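08/09/2019 – back room, ceiling

Second coat of the Valente white went on this morning. Used 9 liters, which leaves 12 on the shelf. Daryna did the edges by brush and I rolled the rest, working in from the door. Joaquim wants the lights left down until the coat has had its full time – fine by me. Shading still looks a bit uneven to my eye, pale grey in places. Will check again with the lamp before deciding on a third coat. Roller sleeves are soaking in the sink, please leave them.

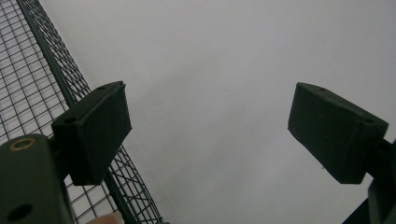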